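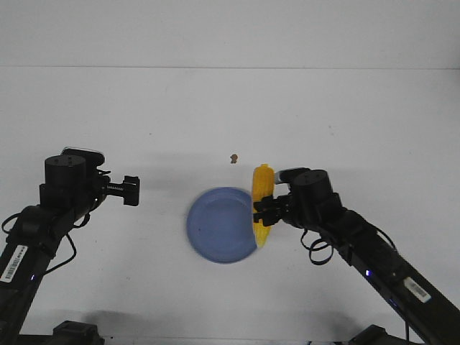

Has anyone outside the production office seen a finished cut of The Pondau Ferry? As far as I can find out, one room of invited guests has, and they were asked to keep quiet until the release in December.

So everything you are reading about it this week comes from two promos and a poster. I've watched both promos more times than I'd like to admit. The second one reuses most of the first with louder drums.

The press note landed in my inbox on November 5, 2021, and uses the word "overwhelming" four times. Overwhelming response, overwhelming love, you get the idea. The only number in it is 1,000 "advance inquiries" at the Baloyi Cinema. An inquiry is someone phoning to ask what time it starts.

Let me be fair to Karabo Swanepoel, who is a good actor and was very good in Cluvard. She plays a customs clerk who goes undercover with, we're told, 21 disguises. I don't doubt the makeup team worked hard. I do doubt a two-hour movie has room for 21 of anything.

Do the math on it. Take out the songs, the backstory and the long boat chase they keep teasing, and each disguise gets a couple of minutes. In the promos she's a fish seller, a priest and an old man with a cough, and the cough is doing most of the acting. 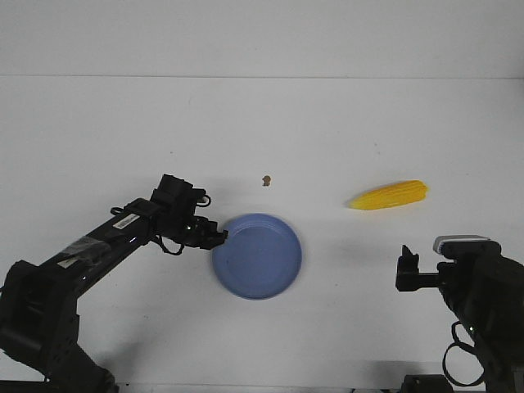

The studio, Justard, has form here. Their last comedy was sold on a "secret cameo" for months and the cameo was the director's back. This time they put out a behind-the-scenes reel that was supposed to show how the disguises were made, and what I mostly saw was makeup chairs and people laughing. 

Someone replied that I'm being mean about marketing and that every movie does it. Sure, every movie does it. Most of them don't announce a sequel before the first one is out.

Yes, there's a sequel. It was mentioned at the song launch, in one line, and by dinner three sites had it as confirmed. I asked for the name of a writer. I was told the story is "being cracked." I'll take that as no writer.

On the "unusual pairing" everyone is so curious about: he's 40, she's a bit younger, they've both done romances before, and in the footage we have they share one umbrella and one argument. The argument is good, by the way. If the whole thing were that argument I'd buy a ticket today.

About the screen count. The note says 2,192 shows in the opening week. Shows – not screens. A few headlines have already swapped one word for the other, and I haven't seen a correction from Justard. Please read the line again before you share it.

And the trade chatter that it will "revive the family audience" is the same line I heard about Cluvard, which I liked, and which left my local theater after nine days. I went twice. The second time there were plenty of seats for my coat.

Will I go? Probably, first weekend, cheap matinee, aisle seat. I've been wrong about Swanepoel's movies before, and the fish seller did make me laugh the first time.

If you were in that invited room and can talk without getting anyone in trouble, my messages are open. I only want to know if the middle hour holds up. Don't tell me who the smuggler is.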